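3.2 Shelving periodicals by spine and cover

Thick magazines fall between two categories in most home shelving schemes. They have a flat spine like a book, but the cover does most of the work of telling one issue from another. Gough and Voyle noted this in their survey of 400 reading corners, where periodicals were the items most often put back in the wrong spot. 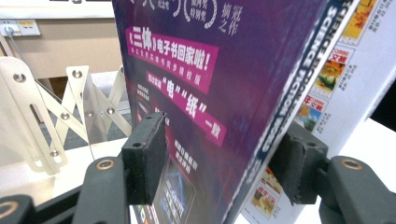 Spine color was the cue people named first when asked how they found an issue again. Cover headlines came second, and only when the volume was displayed face out. Promotional banners were remembered well - often better than the title itself.

Display was treated as a separate task from storage. A volume can be stood up closed, or opened and set down like a tent with the spine at the top. The tent position holds a page but puts strain on the binding, and Bowen advises against it for anything over 100 pages. Both positions appear in Figure 4, together with a small folding bracket.

Figure 4. Two volumes standing on a white board, one of them opened in a tent shape.
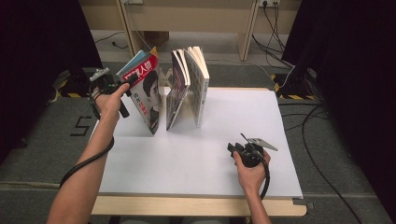

3.3 Scoring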